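Home Anime Manga Forums Reviews Help My List

Support > List Problems > Ticket 121
Status: Reopened
Product: Kovura list tracker

June 4, 2026
My episode count for Borthorpe is wrong again. I finished the second season in January and the list had it right for months. Now it says I have watched 30 episodes of a season that I marked complete, and the score I gave it is blank. I did not touch that entry. Please don't send me the page on how to edit an entry, I have read it.

Staff reply
Thanks for writing in. Counts can change when a series gets merged with another listing. Please log out, clear your browser data and log back in. If you import from Casik, please turn the import off while you check.

User reply
Logged out, cleared everything, logged back in. Same number, same blank score. I doubted this would help and it didn't. The count is wrong on my phone too, and I never cleared anything there, so I don't see how my browser comes into it.

The import is off now. It was on before. Your help page says an import never overwrites a score, so either the page is wrong or something else did this.

Staff reply
We have restored your entry from a backup. We believe the Casik import matched Borthorpe to the recap version, which has a separate listing. Marking as solved.

User reply
Not solved. The score is back but the rewatch count says 2 and I have only seen it once. Also "we believe" is not much of an answer. Did anybody look at the import log or is this a guess?
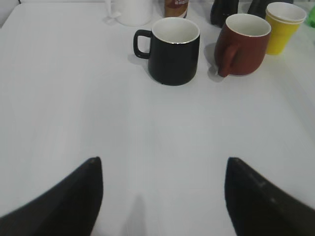 Page 2

Staff reply
We checked the log. The import ran twice on your account and the second run added a rewatch. The fix for double runs is planned for the next Kudo update (Kudo is the part that handles imports).

User reply
The last Kudo update was supposed to fix duplicate entries, and I still have two listings for the Borthorpe movie - one with a cover and one without. So I will wait and see. I set the rewatch count back by hand and I'm leaving the import off. Please keep this open until the update is out.

Staff reply
Understood. Status changed to Waiting on update.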